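サポートチケット：手持ちグリッパーで記録した動作が「袋もの」で再現しない
状態：対応中
製品：Fultik 手持ちグリッパー/再生用アーム一式
起票者：Fouzia Kiani（Pestholm 作業室）
担当：Furovance サポート窓口

■ 起票時の内容

お世話になっております。Pestholmで家事と軽作業の自動化を試しているKianiです。8月から、台所の片付けと作業場の小物の仕分けを同じアームにやらせています。

先に良い話をさせてください。コップを棚に戻す、スポンジをかごに入れる、ネジの小箱を並べ替える。このあたりはもう本当にできます！朝、コーヒーを淹れている横で機械が黙々とコップを戻しているのを見ると、毎回ちょっと声が出ます。

困っているのは、薄いポリ袋に包まれた品物です。手持ちグリッパーで人がやって見せた記録は問題なく取れるのに、アームで再生すると袋だけをつまみます。中身が滑って傾き、持ち上がらないまま指が閉じきります。18回試して、つかめたのは1回でした。

確認済みのこと
・ファームウェアは最新
・指の開き幅の校正はやり直した
・裸の缶、木の円柱では再現しない
・袋の口を上で縛っても、下に折り込んでも結果は同じ

■ サポート返信 1

Kiani様、詳しいご報告をありがとうございます。コップの件、こちらの席でも盛り上がりました。

袋ものは当方でも難しい部類です。切り分けのため、次の三点をお願いできますでしょうか。

1. 記録時と再生時で、把持の高さが揃っているか
2. 下敷きの色と照明
3. 指先パッドの種類（標準品か、自作品か）

■ Kiani 返信

1. 高さを見直しました。再生側のほうが高いです。記録では円柱の胴を持っているのに、アームは袋の口に近い、たるんだところへ向かっています。
2. 下敷きは作業台の木目のまま、照明は天井灯だけです。
3. 指は標準の設計データから自分で出力したもので、形は変えていません。

袋のしわが光って、物の輪郭を実際より大きく見ているのではないかと疑っています。人間なら袋越しに「芯はここだな」と手でわかるんですよね。あらためて、手ってすごいです。

■ サポート返信 2

輪郭の件、おっしゃるとおりの可能性が高いと思います。設定ファイルの接近余白をご確認ください。初期値は19 mmで、裸の物ならちょうどよいのですが、袋のふくらみを物体として数えてしまうと、指が手前で止まったり上に逃げたりします。

あわせて、下敷きを白い紙に替え、光を拡散させてみてください。台の木目と袋の透けが混ざらなくなります。そのうえで記録を取り直し、古い記録は学習対象から外してください。混ぜると改善が見えにくくなります。

■ Kiani 返信

やりました。大きな白い紙を敷き、ライトに拡散板を付けています。接近余白も詰めました。

記録のときの持ち方も変えました。指を開いたまま袋の手前で一度止め、間隔の真ん中に円柱が来るのを確かめてから、低い位置でまっすぐ進めます。前は急いで上からすくっていました。人には何でもない動きでも、機械にはそのまま癖として伝わるようです。

古い記録159件は別フォルダに移し、新しい分だけで学習し直しました。

結果です。袋入り円柱、18回中11回つかめました！傾いて落としたのが4回、袋だけつまんだのが3回。前回が1回ですから、作業室で拍手が起きました（私ともう一人だけですが）。

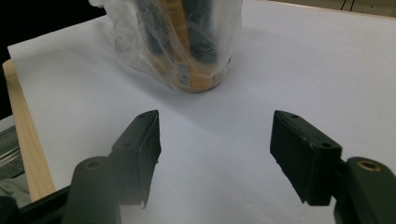 残りの失敗にはひとつ傾向があります。袋のすそが片側に広がっている置き方だと、再生時の指がそちら側へ寄っていきます。すそを手で内側に畳んでから置くと、寄りはほぼ消えました。ただ、毎回人が袋を畳んであげるなら、それは家事の自動化というより家事の分担です。そこは機械に覚えてほしい。

質問です。
・広がったすそを無視させる設定はありますか
・記録を1000件まで増やせば、設定なしでも解けそうでしょうか
・同じ部屋のCavalcantiのカメラ架台と併用して、横からの視点を足すのは有効ですか

■ サポート返信 3

11回、おめでとうございます。余白と記録のどちらが効いたのかも気になります。余白だけを元の値に戻した試行をいただけると、開発側で助かります。

すそを無視する設定は現行版にはありません。要望として登録しました。件数については、同じ置き方を増やすより、すその向きを変えた記録を混ぜるほうを先にお試しください。横からの視点は有効だと思いますが、架台との時刻合わせの手順が未公開ですので、確認して別途ご連絡します。

■ Kiani 返信

ありがとうございます。余白を戻した試行は午後に回します。すその向きは左・右・手前・奥の四通りで記録を取ります。

「家のことを機械に任せられるか」と聞かれたら、今の私の答えは、コップは任せた、袋ものは見ていてあげればかなりやる、洗濯物はまだ遠い、です。それでも8月の初めには袋に触らせるのも諦めかけていたので、この進み方は楽しいです。チケットは開けたままでお願いします。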